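How to Make Flatbread in a Dry Frying Pan
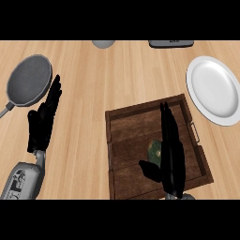

A gray frying pan on a light wooden tabletop.

I learned this bread from my neighbor Doina Petek, when my oven was broken for almost the whole of November. Now the oven works again and I still make the bread in the pan. It needs no yeast and no oil for cooking. You can eat one hour after you start.

What you need

Flour, 2 cups, plus more for the table
Plain yogurt, 100 grams
Warm water, 100 milliliters, but do not use all of it at once
Salt, one small spoon
Baking powder, one small spoon

Any flat pan will do if it has a thick bottom. Thin pans make black spots in the middle while the sides stay white. Please check what the maker of your pan writes about heating it empty, as some nonstick pans must not be heated this way.

Make the dough

Mix the flour, salt and baking powder in a big bowl. Add the yogurt and half of the water and stir with a fork. Then continue with the hand and add the rest of the water little by little. Flours are very different. With the flour I bought before, I needed all the water, and with the one I buy now a good part of it stays in the cup.

Knead for five minutes. The dough should be soft and stick to your fingers only a little. Cover the bowl with a plate and let it rest for 30 minutes. I tried once with ten minutes and the dough pulled itself back every time I rolled it.

Roll the breads

Divide the dough into eight balls. Keep the ones you are not using under a damp towel. Flour the table and roll each ball to the thickness of a coin. It does not have to be round. Mine look mostly like the map of some small country.

Shake off the extra flour before the bread goes to the pan – it burns there and gives a bitter taste to the next one.

Cook

Heat the pan on medium heat for three minutes. Put a pinch of flour in it. If the flour turns light brown in a few seconds, wipe it out with dry paper and begin. If it smokes at once, take the pan away from the heat for a minute.

Lay the bread in and wait for bubbles. Turn it when the under side has brown spots, usually after one minute. The second side is faster. Press the edges gently with a folded cloth, and the bread may blow up like a pillow.

The first one is often pale. I eat it standing, with butter.

Keep them soft

Put each bread in a clean towel right after the pan and close the towel over it. The steam stays inside and the breads can be folded later without breaking. My colleague Tihomir Dimitrov brushes his with garlic butter before he wraps them, and this is very good with soup.

They keep until the next day in a closed bag. To warm them, sprinkle some drops of water on top and put them back in the hot pan, 20 seconds for each side. You can also freeze them with baking paper between – take out only as many as you want to eat.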